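Offshore Seamanship, Unit 3
Chafe and Rig Inspection on Long Passages
Course notes, E. Ocampo
Revised 16 September 2022

Read these notes before the practical session at Emton. Bring a hand lens, a torch, a soft pencil and a roll of cotton wool. The logbook extracts referred to in the text are from the yacht Bisgaard, a heavy cutter with a masthead rig, on a passage of 3,000 miles mainly downwind in the trades.

Scope

The unit covers wear to running rigging, sails and standing rigging under steady load over weeks. It does not cover dismasting, jury rigs or repair under way, which belong to the next unit. Sudden overload is mentioned only where earlier wear made it possible.

Terms

Chafe: loss of material from a line, sail or fitting by repeated rubbing against another surface.

Nip: the short length of a line which bears on a sheave, fairlead or edge while the line is under load.

Freshening the nip: easing or hardening a line by a small amount so that a different part of it takes the wear.

Cover: the outer braid of a rope. In most modern halyards the core carries nearly all the load and the cover protects it and gives grip in a clutch.

Fatigue: the growth of cracks in metal under a load that rises and falls many times, even where the load is well below what would break the part in a single pull.

Fair lead: a path in which a line meets each block or eye without being dragged sideways.

How chafe works

Three things govern the rate of wear at a nip: the pressure, the amount of movement, and the state of the surface. A line under heavy load which does not move will last a long time. So will a slack line which moves freely. The damage is done by a loaded line moving a short distance over a hard edge, over and over.

On a coastal sail the load is taken off each evening and the nip is rarely in the same place the next day. On an ocean passage the same sail may be set on the same tack for a week. A spinnaker halyard sawing in its block by the width of a finger with every roll will pass over the same spot several thousand times between one breakfast and the next.

Salt makes matters worse. Crystals form in the cover as it dries and cut the fibres from inside when the rope bends. Sunlight weakens polyester slowly and some of the stronger fibres rather faster, which is why a bare high-strength core should be covered wherever it is left aloft.

Heat is a lesser matter at sea but should not be ignored. A line surged on a winch drum under load can glaze. Glazed cover is hard and shiny to the touch, and slips in a clutch.

Where to look

Halyards. The nip at the masthead sheave is the commonest place of failure and the hardest to see. Leave enough tail so that the end can be cut off and the halyard re-tied at least twice during the passage. Mark the halyard with whipping twine at the clutch for the full-hoist position. If the mark has moved towards the mast while the sail has not moved, the line has slipped or stretched, and either is worth a log entry.

Sheets. Check where the headsail sheet crosses the guardwire or touches the shrouds when the sail is poled out. The sheet should run through the pole end with nothing else near it. A pole jaw with a burr on the inside will cut through a new sheet in a night. Run a ball of cotton wool round the jaw; it will catch on any roughness that the thumb has missed.

Guys and preventers. A preventer led forward from the boom end has a long span and works hard. It often bears on the guardwire or on the edge of the toe rail. Lead it outside everything, through a block at the bow, and back to a winch or cleat that can be reached without leaving the cockpit.

Mainsail. The full main lies against the aft shrouds and spreaders when running. Patches should be fitted at the spreader tips at each reef position as well as at full hoist. Many sails have patches for the full sail only, and it is the reefed sail that is used offshore. To place them, set the sail at the dock on a calm day, ease it to the shrouds, and mark each point of contact in soft pencil.

Reefing lines. The clew line bears on the leech cringle for as long as the reef is in. Inspect it whenever the reef is shaken out. If the reef is kept in for days, ease and harden the line by a hand's breadth once each watch change.

Self-steering lines. These are thin, always moving, and usually forgotten. Carry made-up spares to length, whipped at both ends, stowed in a place known to the whole crew.

Standing rigging

Stainless wire usually gives some warning. A single broken strand at the mouth of a swaged terminal is the usual sign, and it means the wire must be treated as failed. Draw cotton wool lightly down the wire for the last 30 centimetres above the terminal. Do not use bare fingers.

Rust staining at the mouth of a swage is a reason to look closer. It may be surface staining only. Clean it off, note the place in the log, and look again on the following day. Staining which comes back at once in dry weather needs the lens.

Leeward shrouds which hang slack and snatch at each roll suffer more from fatigue than the windward shrouds under steady load. Some slackness to leeward is normal on a masthead rig. Visible swinging is not. Adjust when the sea allows, count the turns, and write them down for each side. Replace the split pins afterwards and tape them.

Toggles should be present at both ends of a stay which carries a sail. A terminal which cannot swing in both planes will bend at its neck with every change in load.

The daily round

The inspection should be done at the same time each day and in the same order. First light is usual. The order taught on this course is bow to stern along the windward side, stern to bow along the leeward side, then the mast from the deck upwards with binoculars.

The round includes the deck itself. A split pin, a shackle pin or a shred of fibre found on deck has come from somewhere, and the sailing plan does not change until its source has been traced. On Bisgaard a curl of white polyester was found by the mast foot on two mornings running and was thrown over the side both times. The topping lift parted on the third night.

Entries in the log should give place, state and action in that order. For example: "Port preventer, cover furred at toe rail, eased one foot and leather fitted." An entry such as "rig checked, all fine" is of no use to the next watch.

Going aloft under way is treated separately. For the present it is enough to say that a climb in settled weather early in the passage is safer than a climb in bad weather later. Peritz, a lighter sloop which sailed the same route, planned a masthead check at 2,000 miles and had to put it off for six days on account of swell.

Protection

Leather remains the best material for guarding a rope at a fixed point. It should be stitched on wet and left to dry in place. Plastic hose is cheaper and easier to fit but holds water and salt, and tends to creep along the line unless it is seized at both ends. Spare rope cover, slipped over the line and stitched, is good inside a clutch where hose will not fit.

Greasing leather with tallow lowers friction at the cost of dirty decks and sails. Silicone sprays wear off within a watch.

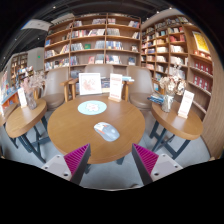
Siu-ming Tsai disagrees with the paragraph on hose, and asked that the objection be set down in full: hose split along its length and laced over the line can be opened every morning and the rope under it looked at, whereas stitched leather hides the rope for the whole passage, and the worst core damage found on Bisgaard was under leather that looked perfect from outside.

The objection is fair. Where leather is used on a line which cannot easily be replaced, stitch one end only and seize the other, so that it can be slid back.

Spares and planning

List every line aboard by length, diameter and job. Against each, write which other line could replace it. A long spare at the largest diameter in use will serve for most jobs, though it may not pass through every clutch, and this should be tried before departure. Carry a mouse line for each internal halyard.

For a December departure in the trades, bend on new sheets and keep the old ones as spares. The reverse practice, saving the new rope for later, means that the oldest rope carries the load while the crew is still learning the boat.

Exercises for the practical session

Work in pairs. Written answers go to Marisol Beltrán at the end of the session.

Trace the preventer from boom end to cockpit on the training boat and sketch each point at which it touches anything.

Find the nip of the main halyard at full hoist, first reef and second reef. State how much tail would be left after two cuts.

Inspect the lower terminals on one side with cotton wool and lens. Record place, state and action.

Fit a leather to the length of rope supplied, with one end seized.

Reading for next week

The handout on jury rigs, and the Bisgaard log from the parting of the topping lift to landfall. Copies of the log are in the chart room and should not be taken off the premises.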